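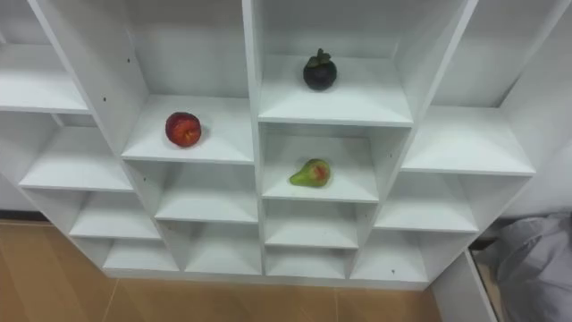
Storing fruit in an open cubby shelf – will it work?

Posted by Piroska Lakatos, 09/02/2022
Category: Kitchen and Pantry

Hello everybody. I have a white cubby shelf, the kind with steps, tall in the middle and lower on both sides. I bought it second-hand for shoes, but the hall is too narrow and so it came to the kitchen. Now I would like to use it for fruit. My kitchen has very little counter and the fruit bowl takes the best place near the stove.

My idea is to give each piece of fruit its own compartment, or maybe two pieces together if they are small. I like how it looks. But my sister-in-law told me that fruit on a flat board gets brown on the side where it lies, and that the panels will swell if some juice goes on them. The panels are white laminate and quite smooth.

What I would like to know:
Can pears and nectarines lie directly on the board, or do I need something under them?
Is it bad to have apples in the same shelf with the others?
How do I clean it without damaging the edges?

We are two adults and we buy fruit once a week. The kitchen is 22 degrees Celsius most of the day, and more in the afternoon when the sun comes in. I would not like to put doors on it. Thank you in advance for your patience with my English.

Nanami Ichikawa

Dear Piroska, I have kept fruit like this since May of last year, so I can tell you what I have learned with my own shelf.

Pears can lie on the board. I buy them hard and put them on the side, and I turn them over every morning when I wait for the kettle. Press a little near the stem with your thumb. When it gives, the pear should be eaten or go to the refrigerator the same day. Nectarines are more delicate. They get a soft spot where they touch the board, so I put a folded paper napkin under each one. A piece of cloth is also good, but then you have to wash it.

Apples are the difficult ones. They give off a gas that makes other fruit ripen faster, and in an open shelf the air goes everywhere. One apple for a day or two will not do much harm. A whole bag of apples I would keep in the refrigerator, in the drawer. If you have a pear which is too hard, you can use this and put it close to the apple on purpose.

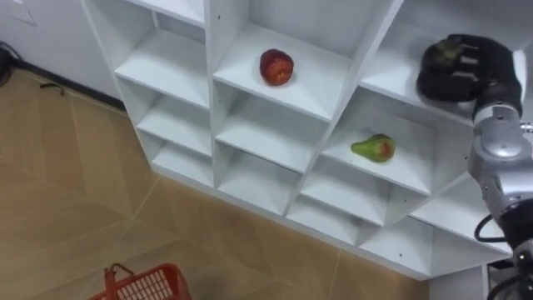

Red apple in one cubby, green pear lower down and to the right.

For your warm afternoons, use the lower compartments if the sun does not reach there. My upper shelves get noticeably warmer, and the fruit there is ready one day before the rest. Mangosteens I leave out for a short time only, because the skin becomes hard and then it is a fight to open them.

For cleaning I use a soft cloth with warm water and one drop of dish soap, then a dry cloth immediately. The surface itself does not mind a little juice. The weak places are the edges and the screw holes, where water can go inside the board. Do not spray directly on the shelf. Spray on the cloth.

Please also look at the back corners. I once forgot a plum there and found it by the flies.

Dexter Dumlao

just use a bowl. you can put the bowl in the cubby

Rodel Abella

I agree with most of what Nanami wrote, I only want to add about the weight and the wall. Fruit is light, but a tall shelf in a kitchen gets pushed by chairs and bags. If yours is standing free, please fix it to the wall with two small brackets at the top of the tall columns. Check first what kind of wall you have, as the plugs are different for brick and for plasterboard.

About the edges: if the edge strip is lifting somewhere, press it back with a little wood glue and hold it with painter's tape overnight. I did this on a shelf from Gendwood and it is still closed.

And do not fill all the compartments. With two people you will not eat so much in one week. I keep a few empty on mine, so the ripe fruit can be moved to one side and everybody in the house knows which to take first.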